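Kisura Reading Rooms
Second progress report to the Arnell Fund
Prepared by Sawsan Hamdan, project coordinator
February 12, 2022

Dear colleagues at the Arnell Fund,

Please find below our report for the second period of the grant. I have kept the same order of headings as in the first report, so that you can compare them easily. The table of expenses is sent separately by our bookkeeper, and I mention money here only where it explains a change in the work.

1. Where we are now

The grant supports evening reading rooms for adults who are learning to read and write in their second language. At the start of the period we had rooms in two places, Clumton and Akl. We now have four. The two new rooms are both in the Akl district, one in the old post office and one in the back part of the health center. The health center room was not in the original plan. The director there offered it to us without rent until the end of the grant, and after your written agreement we accepted.

Each room is open two evenings in the week. The Clumton room is also open one morning, for the mothers who cannot leave the house after dark. This morning group is small but very regular, and I would like to keep it also if we must later reduce something else.

2. Learners

We have 19 groups in total. Most of the groups are at the first level, which means that the learners know the letters but read word by word and lose the meaning before the end of the sentence. Fewer groups are at the second level than we had hoped. We planned to move more people up in January, but the teachers asked to wait, and after sitting in the lessons myself I agreed with them. Several learners could read the test page well because they had seen the same page too many times. With a new page of the same difficulty they were slow again.

For this reason we wrote new test pages. They use everyday texts: a bus notice, a letter from a school about a trip, the paper that comes inside a box of cough medicine, a rental agreement of one page. The learners like these much more than the stories in the old book. One group in Clumton spent the whole evening on the rental agreement and did not want to go home, because half of them had signed such a paper without understanding the part about the deposit.

Attendance dropped in the two coldest weeks. In the old post office the heating was broken for part of this time, and I think we lost a few learners there who have not come back. The teacher has telephoned to all of them. Two said that they will return when their work hours change.

3. Teachers

We have 14 teachers, all paid by the hour. Three of them are new in this period. Training was made shorter than planned, one full day and two evenings, because the trainer was ill and we could not move the dates a second time. The missing part, on teaching groups with mixed levels, is now planned for the spring. I am a little worried about this, because mixed levels is exactly the thing that new teachers find hard. Until then each new teacher is paired with an experienced one, and they visit each other's lessons once a month.

The teachers have asked for payment for preparation time. At the moment we pay only for the hours in the room. I believe the request is fair. A lesson with the everyday texts takes longer to prepare than a lesson from the book, and we are the ones who changed the method. I will send you a separate proposal on this with two versions of the budget.

4. Books and materials

With the money for materials we bought 3105 items. This number includes readers, exercise books, picture dictionaries and the small folders which each learner keeps. The picture dictionaries came late, and the first box was the children's edition, which we sent back. Adult learners feel ashamed with a book full of ducklings, and I do not want to lose anybody for such a reason.

We have also started a collection of short texts of our own, with very simple sentences on subjects that the learners choose. Up to now they have chosen health, driving, cooking, money, and, more than I expected, work and machines. Many of our learners work in packing and in small factories, and they want to read the words that they hear there all day. The texts are printed on one sheet, folded in the middle, with one large picture and eight to ten sentences. The teachers write the first version, a learner group reads it aloud, and every word where more than two people stop is changed or explained at the bottom.

The sheet on machines is called "Pick It Up." It teaches the words hold, between, small, red, black and gray, and the picture for it is a computer drawing of a gripper with a small red object between its two black fingers.
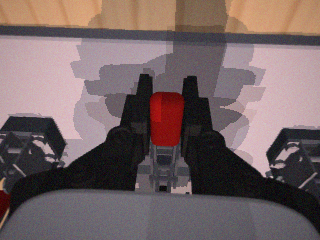

Sabah from the Akl evening group told us that the sheets are good but the letters are still too small for people who come tired from work, and she asked why the difficult words are at the bottom when one needs them at the top. We tried it her way with the next two sheets and it works better. All new sheets will have the words first, and the letters are now two sizes bigger. It means that some texts had to be cut by one or two sentences.

The cost of printing went up because of the larger letters and because we changed to thicker paper. The thin paper did not survive in pockets and bags. We covered the difference from the part of the materials money that was saved on the dictionaries.

5. What did not go well

The lending shelf in Clumton is not used. Learners take books from it during the lesson and put them back when they leave, although we explained many times that they may take them home. One teacher thinks they are afraid to damage a book and have to pay. We have now put a note on the shelf, in simple words, that no one pays for a lost or dirty book. It is too early to say if the note helps.

Registration was also a problem. The form we used had two pages and asked for many things we did not need. Some people filled in the first page, turned it over and put down the pen - a bad beginning for somebody who has come to learn to read. The new form has five lines, and the teacher fills it in together with the person. As a result we have less information on age and occupation than you asked for in the grant agreement. I would like to discuss if this is acceptable for you, or if we should collect it later in the course, when people know us.

6. Plan for the next period

We will hold the missing training and test the first-level groups again with the new pages. The groups that are ready will move up at the same time, so that no learner has to change teacher alone. We want to finish the set of folded sheets and give a full copy to each room. I also plan to visit the health center room more often, as it is the newest and the teacher there works without a colleague in the building.

We do not ask for a change of the total budget. We ask for your agreement to move the remaining travel money to printing. The travel money was meant for a visit to a partner program, and that visit was cancelled by the other side.

I would be glad for an answer on the registration question and on the travel money before we order the next paper. If you wish to visit one of the rooms, the Clumton morning group has said that guests are welcome, on the condition that the guests also read aloud.

With kind regards,
Sawsan Hamdan
Kisura Reading Rooms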